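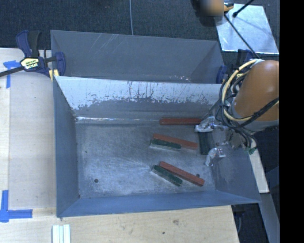
Red and green blocks in the metal bin at the Lirnano picking station.

Robot Picking at Lirnano: Questions From Staff

This page is for everyone who works on the floor at Lirnano, including agency staff and the evening crew. It was last updated in May, after the second round of shift meetings. If your question isn't covered, put it in the box by the time clock or ask your shift lead.

What is Onance putting in?

One robot arm with a gripper, set up over metal bins at the end of the sorting benches. It picks single pieces out of a bin and sets them down again. The scheduling software that goes with it is called Stanciu, and that is the name you will see on the screen and on your rota.

What is it picking right now?

Blocks in two colors, red and dark green. Cartons and bagged goods are not part of this stage. Neither is anything for the Lustex account, which stays on the hand benches for the whole trial.

How long is the trial?

30 working days. The days do not have to run back to back. If the arm is down for a full shift, that day is not counted and one is added at the end.

Will anyone lose their job because of this?

No positions are being cut during the trial or as a result of it. That is in writing, and a copy of the letter is on the notice board next to the lockers. The letter does not make a promise about what happens in later years. If Onance decides to buy a second arm, there will be a new consultation before any order is placed.

Will my pay change?

Your base rate stays the same. People who are trained on the station get the machine rate for every hour they are assigned to it, including hours when the arm is stopped for a fault. The machine rate is not paid for walking past and clearing one jam. We had several questions on this, so to be clear: you have to be on the rota for the station.

What about the piece bonus?

The bonus is worked out per bench. Picks made by the arm are kept in a separate total and do not count for or against any bench. If you are moved from a bench to the station for a shift, you get your own average bonus from the previous four weeks for those hours.

How many picks is it expected to make?

The target for a shift is 1000 good picks. A good pick is one where the piece is lifted, moved and put down in the right place without help. Drops, double picks and pieces nudged by hand are logged separately. The best shift so far reached 1850, on a day with very few stops. That number is not the new target, whatever you may have heard in the break room.

Is it faster than we are?

Not at this work. An experienced sorter is well ahead of it when the pieces are all mixed up. The arm keeps the same pace late in the shift, and it can go on through breaks if someone trained is nearby. Those are the hours we are most interested in.

What do people do at the station?

The main jobs are:

Loading the bin and checking that nothing else has fallen in with the pieces.
Watching the first 200 picks after every start or restart.
Clearing pieces the gripper can't get hold of, which are mostly the ones lying close against a wall or against each other.
Writing up stops on the sheet, with the time and what was done.
Wiping down the bin floor and gripper fingers at shift change.

It is more standing and watching than bench work. Some people like that and some don't. Tell your lead after your first week and you can go back to the benches with no mark against you.

Can I reach into the bin while the arm is on?

No. Press stop, wait for the light to go solid, then reach in. This applies even if the arm has not moved for a while. It may be waiting on the software, and it will start again without a warning sound. If you see someone reaching in without stopping it, press stop yourself. You will not be asked to justify it.

Can I move the bins to clean underneath?

Please don't. The bins are held with clamps, and the arm works from saved positions. Even a small shift means the setup has to be checked again, and that takes the better part of a morning. Leave the clamps and the blue tape on the work surface alone. If a clamp looks loose, report it and leave it as it is.

The bin is scratched. Is the arm doing that?

The bins were in use before the arm came and they already had plenty of wear. Scratches and flaking on the metal do not need to be reported. A sharp edge does, and so does any new dent.

What if it drops a piece on the floor?

Stop the arm first if the piece is anywhere near it. Pick the piece up, look it over, and put it back in the bin if it's undamaged. Mark a drop on the sheet. If the piece has rolled behind the work surface, leave it for maintenance. There are cables back there and we have already had one pulled out.

Who gets trained, and when?

Anyone with six months on the floor can sign up. Training is two half shifts, paid as normal, and starts at 7:30 in the meeting room before moving to the station. There are more names on the list than places at the moment. Places go in the order people signed, with at least two kept for the evening crew in each group.

I have a wrist problem. Can I be put on the station?

Possibly. The repeated gripping is less than at the benches, but loading full bins is heavy work. Speak to your lead and bring any note you have from your doctor. We will look at whether someone else can do the loading on your shift.

Does the system record us?

Stanciu logs what the arm does: picks, drops, stops and restarts. It logs which trained person is signed in, so we know who to ask about a fault. Stop counts are not used in reviews. A person who stops the arm often may just be the one who is paying attention.

Who decides whether it stays?

The site manager makes the recommendation, using the pick totals, the stop sheets and the comment cards from both crews. Comment cards can be left unsigned. The totals will go up on the notice board when the trial ends, including the bad shifts.

Can I come and watch it?

Yes, on your break, from behind the yellow line. Please don't talk to the person at the station during the restart checks.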